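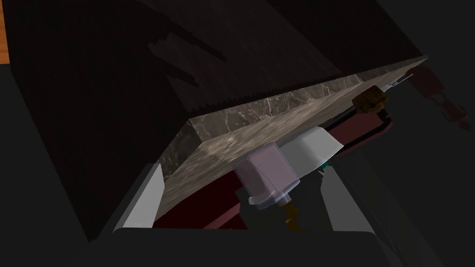
Before any of us closes a real gripper on a real cupboard, the arm gets run in the simulator, and this handout covers how to set that up for the workshop build. The simulator draws what the wrist camera would see, with the two fingers coming up from the bottom of the view. What matters in week one is how little room there is under a worktop. With the marble slab filling most of the upper half and a small bronze knob tucked just below its edge, the fingers have to come in from underneath, and a path that looks fine from the side can still put a knuckle into the stone.

## Session 2: wrist view and approach paths

Notes by Emrys Prothero, revised 7/31/19. Bring the laptop with the Zumport folder already copied across. The workshop wifi won't cope with everyone fetching it at once.

### What we are building

A bench arm with a two-finger gripper, driven by the Dedix board and mounted on the trolley Derek Horrocks welded up in February. The joints are the Penrose ones from the bulk order. Uwe Böttcher has the spare shoulder bearing, so ask him before you buy another.

The trolley top is 900 mm off the floor. Please keep to that in your model. Two people used their own kitchen height last time and their saved paths were no use on the bench.

### Setting up the model

1. Open the Zumport folder and load the kitchen layout.
2. Set the base height to match the trolley.
3. Put the camera on the wrist link, facing along the fingers. It must turn with the wrist.
4. Turn shadows on. They slow things down, but the real camera will see shadows too.
5. Save under your own name before you move anything.

If the view is almost all black, the camera is probably inside the gripper body. Move it forward 5 mm at a time until the fingers show.

### Reading the wrist view

The camera is close to whatever the hand is close to, so large things lose their shape. A worktop turns into a dark slope and you can't easily tell which way is up. Look for an edge first, then something small whose place you know, such as a knob. Check both against the side view.

Stone textures cause trouble. Veins are easily taken for edges by the line finder, and on a dark slab the true edge may be weaker than the pattern. Leonora Pangilinan's fix is to blur the picture slightly before looking for lines – her settings are in the Zamura script, near the top.

Small things held near each other are the other difficulty. The script tends to join them into one lump and then aims for the middle, where there may be nothing worth gripping. Split by colour first. Pale and see-through parts need a lower threshold than you would expect.

### Approach paths

Work backwards from the grip. Place the open fingers where they should close, back them off along their own length, and only then plan the move from rest. Leave clearance for the knuckles as well as the fingertips, as they are the widest part of the hand.

Keep the wrist speed on the lowest setting under the worktop. Hortensia Arango will check each saved path before it goes on the bench arm, and she will send back any that change speed while the hand is under the slab.

### Before next session

- One saved path that reaches the knob and comes away again without touching the slab.
- A wrist view from the closest point of that path.
- A short note on anything the line finder got wrong.

Bench time is by the sheet on the door. Switch off at the wall when you finish, not just at the board – the supply stays live otherwise.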